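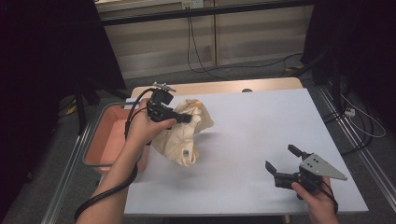
The Hesedton Employers' Pledge is a voluntary agreement under which companies state in public that they will not refuse work, service or supply to any person on grounds of background, belief or family status. It was drawn up by a group of firms in the town of Hesedton after a proposed licensing by-law would have allowed traders to turn customers away. Signatories range from retailers and hauliers to small engineering workshops, and the work done under its terms is equally mixed: office duties, shop service, and bench tasks. The pledge applies to all of these in the same way.

Background

The draft by-law was put out for comment in August. Its second clause let a licence holder decline trade on a matter of conscience without giving notice to the licensing office. Rorari, a chain of household goods shops with its head office in the town, was the first company to object in writing. It argued that the clause would make staff training unworkable and would expose branch managers to claims under existing employment terms. The freight company Després followed with a shorter letter dealing mainly with contracts across district borders.

The by-law was withdrawn before a final vote. The firms that had opposed it kept their joint text and reissued it as a standing pledge.

Terms

The pledge has two parts. The first covers hiring, pay and dismissal. The second covers customers and suppliers, and requires a written reason whenever service is refused. Safety, age limits and unpaid debt are accepted as reasons; personal belief is not.

Signatories must display the text at each place of business and keep a record of complaints. The text carries no legal force of its own -- a breach can lead only to removal from the list.

Membership

The pledge opened with 92 signatories. The list later grew to 226, with most of the new names coming from firms employing fewer than 300 people. Comireck, a maker of packaging machinery, signed the first part only and is listed separately.

Criticism

Some trade bodies have described the pledge as costly for sole traders, who must keep the same complaint records as larger firms. Others have noted that removal from the list is decided by the signatories themselves, with no outside review.

See also

Business licensing
Codes of conduct
Supplier agreements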